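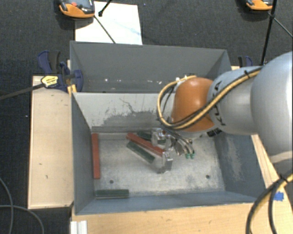

Chapter 9
Learning to Pick from Clutter

If you have worked through the earlier chapters in order, you have by now taught a simulated arm to reach, to push, and to close its fingers on a single block in the middle of a flat table. I hope you enjoyed it, and I hope you saved your code, for we are going to need nearly all of it. In this chapter we let the blocks touch each other and we put walls around them, and you will be surprised (I certainly was, the first time) by how much of what worked so nicely before stops working.

The problem goes by the name of bin picking, and it is an old one. Factories have wanted it solved for as long as they have had robots. A part lying alone has many good grasps. Push it up against a wall and some of those grasps vanish, for the plain reason that a finger needs somewhere to go. Lay a second part across it and a few more vanish, and the ones that remain may drag the neighbor along. The planner from Chapter 6, which looks at the shape of one object and nothing else, has no way of knowing any of this. It will pick a lovely grasp and drive a finger straight into the side of the bin.

9.1 Where the method comes from

The approach we follow was worked out by Troels Bjarnason and his students at the Skastport laboratory, and in their papers it is called Rallon. I will use that name too, although I am going to simplify it quite a bit so that you can build it yourself in a few evenings. The full version has a second network for deciding when to give up on a block, and we will leave that for the exercises.

The idea is a friendly one. Instead of writing down rules for what makes a grasp good in a crowded bin, we let the robot try a great many grasps and keep a record of what happened. Each attempt gives us three things: a picture of the bin before the attempt, the position and angle of the gripper, and a single number, one if the block came up and stayed up, zero if it did not. Gather enough of these and you have an ordinary supervised learning problem, the same sort you met in Chapter 4 – only the labels were made by a machine bumping into things, with no person sitting and clicking.

Bjarnason's group collected 3000 attempts in all. Of these, 2568 were kept for training and testing. The rest were thrown out for dull reasons, mostly a camera that had been nudged or a trial that was stopped partway through. I mention this because students tend to think of data as something that arrives clean. Budget time for the sorting. It took the Skastport people most of August.

9.2 Why blocks?

Long rectangular blocks may seem like an odd choice when real bins are full of brackets and bottles. They are a good choice all the same. A block has a simple shape, so when a grasp fails we can usually say why, and that is worth a great deal when you are still learning to trust your own code. A long block also has a strong opinion about how it would like to be held. Close the fingers across its narrow side near the middle and it lifts level. Close them near one end and it may tip, swing, or turn in the fingers on the way up. A method that treats all points along a block as equally good will show its weakness very quickly.

There is a practical side as well. Blocks can be tipped back into the bin and used again all afternoon, and they don't mind being dropped.

9.3 What you will need

The exercises use the Wike simulator, which you installed in Chapter 2, and a starter set of 400 recorded grasps in the folder named Nikow. Please look through a few dozen of them by eye before you train anything. Write down, for each one, whether you think the grasp will succeed, and then check the label. You will be wrong more often than you expect, and the ones you get wrong are the ones to keep beside you as you read Section 9.4, where we decide what the network should be allowed to see.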